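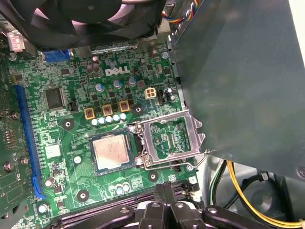
*Notebook 3, p. 200*

Thursday, evening

Spent most of the day on the green Dell board. I'm keeping these notes because Ulla wants to turn them into a handout for the repair evenings at Vindolside, and I forget the small things if I wait until the weekend.

The processor was out of its socket and lying flat on the board with the bracket up. Vinh Doãn says never to set a chip down there. He's right, and I wrote it on the inside cover of this notebook. The three square coils by the socket are a good landmark for beginners, easier to find than anything with a printed number next to it.

Loan called at lunch about the parts order. Meser has the thermal paste and the long screws but no fans until November. I told her to go ahead and add the wipes. The total came to 400 with shipping, more than I wanted to spend this month.

Read two chapters of the old service manual while I ate. Whoever wrote it assumed you already knew which lever to lift first. Hongjun has a better one and said he would bring it over – he said the same thing last month.

Things to put in the handout:

1. Lift the retention lever all the way before you touch the bracket. Stopping halfway is how people bend things.
2. Keep fingers off the contacts in the socket. Look at them under a good light, from two sides.
3. Hold the chip level over the socket and check the corner mark before you lower it. No pushing. 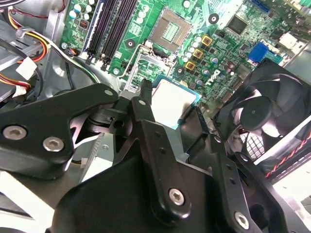 4. Close the bracket, then the lever. Paste and heatsink come after that, along with the fan plug.

Need to ask Ulla if she wants drawings. I can do simple ones. My neck is stiff from leaning over the bench, so the other case can wait until tomorrow. Loan is picking up the order after work.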